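Robotics Help > Student projects and competitions

Policy learned from hand demos wont square up a laptop, just shoves it. Ideas before the Strachan showcase?

Posted by sendmont_bench
Tags: imitation learning, two-arm, student team, head camera

Hi all. Second year automation class at Sendmont, team project, showing at the Strachan student showcase in December. Kind of in a rush so sorry if this is messy.

Task is "straighten the laptop." Closed laptop on a desk, dropped at some random angle, robot has to turn it so the long edge runs parallel with the desk edge, then let go. That's the whole thing. Two arms (Gravwood kit from the class shelf, the small ones) and a head camera. Sounded easy in the proposal.

We do the demos with our own hands, head view. Hands get tracked and mapped onto the grippers in Tustomier, which is the training tool the class uses. We have 501 demos so far. All on the same desk, 435, same laptop, same spot more or less. Both hands on the sides, turn, line it up, let go.

What happens on the robot:
– small angles, mostly fine
– bigger angles, left arm gets there first and just pushes. Laptop slides off toward the back of the desk, right arm closes on air
– sometimes it gets it perfectly straight and then keeps going. Like it doesnt know it's finished. Overshoots, corrects, overshoots again, until the time limit
– at the last class review it parked the laptop against the cable box and sat there shaking

Training loss looks great. Instructor says "look at your data" and we did, and the data looks like people straightening a laptop?? I don't know what we're supposed to be seeing.

Things we tried: training longer (worse), smaller network (same), bigger crop on the head view (little better, maybe). Have not tried more demos. Recording is slow and we all have other classes.

Is it the data, the mapping, or the arms? And is it realistic to fix it by December or should we just shrink the task.
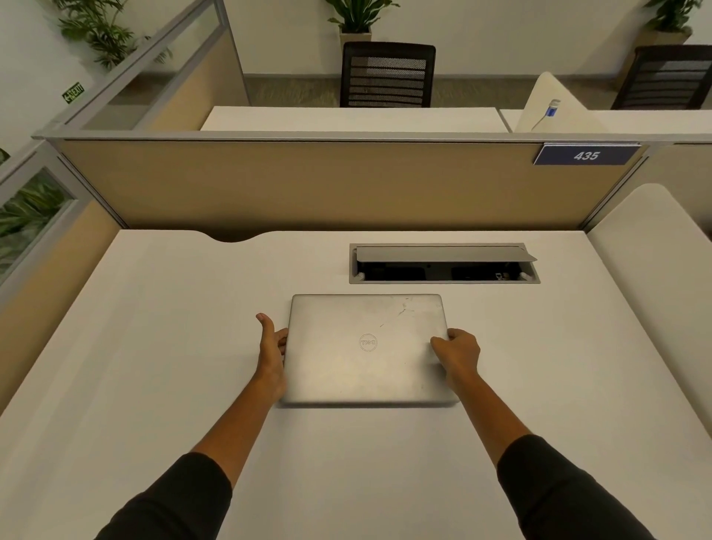 pallet_jack: All three probably, but start with the data and leave the arms alone for now.

Did this kind of task with a club team last year (books, not laptops, same idea). Several things going on in what you wrote.

The overshoot thing first. Sounds like your demos stop the second the laptop is straight. So the model has almost no examples of "it's straight, hands off, stay off." It has thousands of frames of turning and nearly none of being done. Of course it keeps turning. Check how long the hands-off part is in each demo. If you trimmed the ends to save space, un-trim them. Ours got much better once we kept a good chunk of nothing happening at the end. Also record a batch that START straight, where the right thing to do is leave it alone. Feels dumb to record. Do it anyway.

Second, the left arm shove. A person puts both hands down at nearly the same time but never exactly the same time. With hands that's fine, you have soft fingers and you stop when you feel the thing move. Your arms don't stop. So a small gap between left and right in the demo turns into a push on the robot. Two ways to go. Either pick a rule and stick to it (both hands touch, short pause, then turn – everybody on the team, every take), or put a wait in the controller so neither arm starts the turn until both grippers report contact. We did the first one. Second one is probably quicker if your kit reports contact at all, ours didn't.

Third, where do the hands go? A human thumb and a human fingertip can sit on top of a lid or wrap under the edge and both work. Mapped onto a two finger gripper those are totally different grasps. Go through your takes and sort them by where the hands are. I'd bet you have two or three styles mixed up depending who was recording. The model averages them and ends up with a grasp nobody would use.

Last one. Plot the starting angles. Not look at, plot. Ask everybody to "drop it at a random angle" and you get the same lazy tilt every time. Ours were nearly all tilted the same way. If yours are too then your big angles are basically not in the data and no amount of training will help.

I would throw out bad takes before recording new ones. A clean 50 told us more than the whole pile did.

Re December: yes, if you do the angle plot tonight.

Comments on this answer

sendmont_bench: OK so. Did the plot. You were right and its embarassing. Nearly everything is tilted one way and shallow. The other direction is a handful of takes. And the episodes ARE trimmed, the export in Tustomier has a "trim idle" box and it was on. Default. Ugh.

Grasp styles also yes. Some of us do fingers over the lid and some of us hold just the edges. Going with edges for everyone, seems closer to what the grippers can do.

Recorded a few new ones with more tilt to try out the rule. Touch, pause, turn.

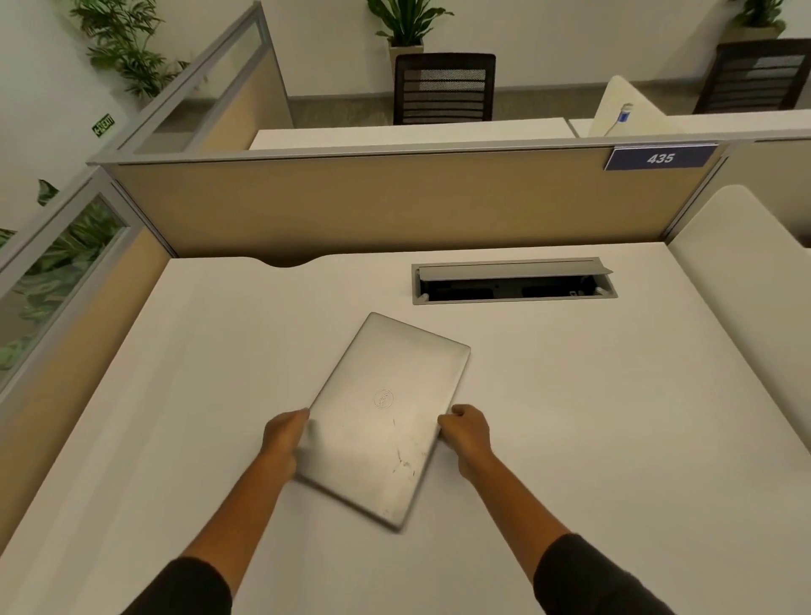 Desk 435, laptop on the diagonal, hands at both edges.

sendmont_bench: Oh and the cable box. The flap on it is partway up in the takes I've looked at since. Does that matter? On the robot setup ours stays shut.

pallet_jack: Could matter. It's a dark rectangle right next to the thing you're tracking, the model can easily hang on to it as a landmark. Cheap fix, do half the new takes flap up and half flap down. Same for where on the desk the laptop starts. If it's always in front of that box the model may be learning "line up with the box" and not "line up with the desk." Would explain the parking too, sort of.

sendmont_bench: that... explains a lot

pallet_jack: Test before you believe me. Set the robot up with the laptop well over to one side and see if it drags it back to the middle.

sendmont_bench: It dragged it back to the middle

kilnfan

Why use learning for this at all. Laptop is a rectangle. Find the four corners, get the angle, compute two grasp points, rotate by minus the angle. Weekend of work. Everyone wants to train something now.

Comments on this answer

sendmont_bench: assignment says it has to be learned from demos. We don't get to pick. Would have done corners too

kilnfan: Then use corners to score it. Run the corner finder on the last frame of every trial, get your final angle error automatically, stop judging by eye. You'll have a real number to put on the poster

sendmont_bench: ok that one is going in the plan, thanks

moth_and_servo

Agree with most of the first answer but want to add something on the mapping, nobody has touched it.

You're going from bare hands to grippers. The head camera sees skin and sleeves in training and metal at run time. So even if motions are perfect the picture the model gets on the robot is something it never saw. Pretty sure that's part of your "worse when we train longer". It's getting really good at reading hands and there are no hands.

What helped us, in the order I'd try it:

Mask the arms in the training views. Just paint them out with flat gray, and do the same to the robot arms at run time. Ugly, works ok.

Mix in some takes done with the real arms. You don't need a lot. We drove ours by hand controller, slow and annoying, but a small set of those on top of the human ones went a long way.

Check your timing. Human takes are fast. If a whole turn is over in a blink and your arms are capped at a slower speed, the model asks for moves the arms can't finish and then it sees the wrong state and asks again. We stretched every take out to 600 steps and it calmed down. Your number will be different, depends on your rate. Try playing one demo straight back on the arms, no model at all. If the playback fails, the model never had a chance.

And vary the laptop if you can borrow another. Lid with a logo on it and scuffs in the same place every take, the model might be reading angle off those. Stick some tape on, move the tape around. Put a folder on the desk instead once in a while. See what it does.

Dont agree that you should throw takes out first. Tag them, train with and without. You may want them back.

Comments on this answer

sendmont_bench: played one back with no model. Right gripper misses the edge completely, off to the outside. So the mapping has an offset too. Great. Fixing that first then re-exporting with trim off, then new takes.

moth_and_servo: Good, that's a findable bug. Check if it's the same offset on every take. If yes it's one number in a config. If it wanders it's the head pose and you've got a longer week.

sendmont_bench: same every time so far. Will update when the retrain is done, the class machine is queued up until late

Thread viewed 2421 times. Answer by pallet_jack marked as accepted.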